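The big pale bowl, and other things currently living on my floor
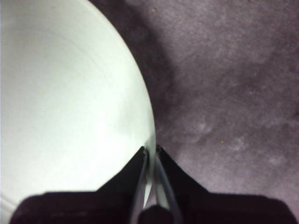
Big bowl, purple-grey carpet, couple of orangey-brown specks I've decided to leave alone for now.

14 shares | 6 comments

So the kitchen cupboards are being emptied. All of them. I started at seven in the morning with a coffee and a roll of masking tape, thinking I'd be finished by lunch, and at half past four I was sitting on the carpet in the spare room eating crackers out of the box with every dish I own spread out around me.

The reason for all this is that Mervin Arsenault is finally coming to redo the shelves. If you've been reading for a while you'll remember the Great Shelf Sag of last winter, when the middle one over the stove gave up and took my good gravy boat with it. Mervin quoted me $1,325 to rip out the old ones and put in new, and then phoned back the next day to say he'd forgotten the corner unit and it would be $1,512. I grumbled for an evening and said yes. He did Kirsten Beaulieu's laundry room and her shelves hold forty-odd jars of pickles without so much as a creak, so I'm trusting the pickles on this one.

Anyway, everything has to come out, and the only free floor in the house is the spare room. That's the room with the purple-grey carpet I've complained about since we moved in. I have to say I'm coming around to it! It's low enough that dishes sit reasonably flat, and it's that speckly, mottled sort of colour that hides nearly everything. I vacuumed before I started and I'd still find bits on it, little orangey-brown ones especially, every time I got down close. I've stopped looking.

Now, the bowl. I'd forgotten how much room it takes up. It's the first thing I carried in and I spent the rest of the day stepping over it. I call it white, my sister calls it green, and we've been having that argument since our mum was alive. It's white with the faintest bit of mint in it, and you only notice when it's next to something else that really is white. There's a thin ring running round it and otherwise it's as plain as plain.

Mum used it for everything. Potato salad, mostly, but also bread dough, washing lettuce, and once for soaking my brother's foot when he stepped on a garden rake at the lake. (It was washed. It was washed a lot.) When we cleared out her house, Lucie Bélanger from next door came over with squares and coffee and asked what was happening to the big bowl before she asked about any of the furniture. I nearly gave it to her. Then I got it as far as the front step and turned around and put it in my own car, and I sent Lucie home with the cake stand. She's never mentioned it, and she still does a lovely lemon loaf on that stand at Christmas.

What I can't work out is where it goes. It never fit in the old cupboards, it just sort of perched on top of the fridge with the tea towels in it. I asked Mervin if one of the new shelves could be deeper and he sucked his teeth at me for a while and said he could do it on the bottom, if I was willing to lose the cutting board slot. I'm willing. I've never once put a cutting board back in that slot.

The rest of the sorting went like this. Keep pile along the window wall, give-away pile by the door, and a third pile in the middle of the room for things I couldn't be trusted to decide on after three o'clock. The middle pile is the biggest by a long shot. It has two colanders in it, a fondue set minus the forks, and a Grukent egg steamer that I got as a wedding present and have used for eggs exactly zero times. Coralie Harawira wants first look at the give-aways for her daughter, who's just got a flat near Sutherland and is eating her cereal out of a measuring cup, poor thing. I've put aside four dinner plates, the decent saucepan and all the mugs with birds on them. Coralie, if you're reading, bring boxes!

I did buy something, I'll confess. You can't clear out cupboards without buying something to put back in them, I think it's a law. It's a set of those Skaltura shelf liners, the ribbed kind you cut with scissors, in a colour they call fog. I measured everything twice, cut the first one, and it was short by the width of my thumb. So that one's gone under the cutlery tray and we won't speak of it.

Other discoveries, in no order: the lid to the casserole dish I gave away two years ago — sorry, Genalyn Espiritu, it's yours if you've still got the bottom half. Eleven birthday candles and a bag of icing tips. A receipt for a turkey. A jar of cardamom pods that had lost all smell, and I stood there sniffing it for ages, sure I could get something if I tried harder.

Mervin's here early next week if the lumber comes in, and until then we're down to one pot, one pan, two forks each and the kettle. Supper last night was scrambled eggs on toast off a tray. Tonight I think it's soup, and I might go and get the big bowl back out of the spare room and make a proper batch of buns to go with it. It's a bit daft to leave it in there doing nothing, and I'm tired of walking around it.

If anybody has done the deep-bottom-shelf thing and regretted it, please tell me before he starts cutting. Also taking opinions on paint. I've got two sample pots on the counter, a creamy one and a soft green, and my husband says he can't tell them apart even with the lids off. He says the same about the bowl, for what that's worth. He's on my side, it's white.

6 comments | Share this post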